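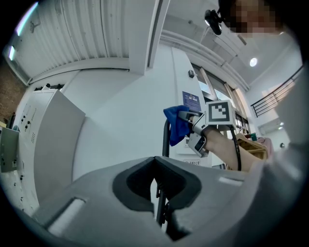

*Blue cloth, white walls, Thursday.*

So the blue cloth came out of the box last, which figures, because it was the only thing in there I wanted. Everything else from the Hikley apartment had been dish towels and one sad pillowcase, 30 pieces if you believed the label, and I'd folded my way through the lot with the radio on and my feet going numb.

"That's a rag," said my sister. She was sitting on the table, eating my crackers.

"It's a tablecloth," I said.

"For who, a mouse?"

Fine, it was small. But I knew that blue! Our aunt used to spread it over the card table on the porch in May, and we'd sit there with our elbows on it, 5 cousins and one plate of plums (there were supposed to be 6 of us, but the youngest always hid under the table and ate hers down there). She bought it at Faltora the year the store closed, and she told everybody what she paid for it — 80 cents, marked down twice.

My sister stopped chewing. She took it out of my hands and held it up to her nose, all wrinkled as it was, and didn't say anything for a while.

"Smells like cardboard," she said.

"Well, it's been in a box."

"I'm keeping it."

"You just called it a rag!"

She was already stuffing it in her coat pocket, one corner still hanging out, and asking me if there were any more crackers.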